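I repainted the divider in the big sorting bin two years ago and told myself it would hold. It hasn't. I bought a quart of the Banura gray for $18 and used most of it, and the side facing the work has gone back to bare scuffs all the same.

October 2021 was meant to be the month I dealt with the odds and ends. Everything that doesn't belong in a proper box goes into one half of the bin until I decide what to do with it. Brushes, cans, things from the bottom of drawers. The other half stays clear so there's somewhere to sort to.
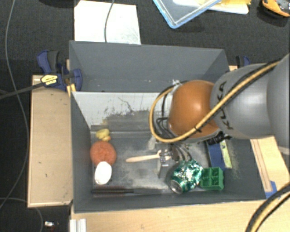 The front half, with the wooden handle and the crushed green can.

The can is easy, it goes to recycling. Anything with a wooden handle I keep if the wood is sound. Araba Asamoah gave me a tin of Fiadzo wax for handles and it does a decent job - one thin coat, wipe it off, leave it overnight.

The floor of the bin has gone chalky and I don't plan to paint it. Paint wouldn't last down there any better than it did on the divider. Augustina Eshun thinks a rubber mat cut to size would do it, and Jallham sells one for $390, so I'll be looking for an offcut.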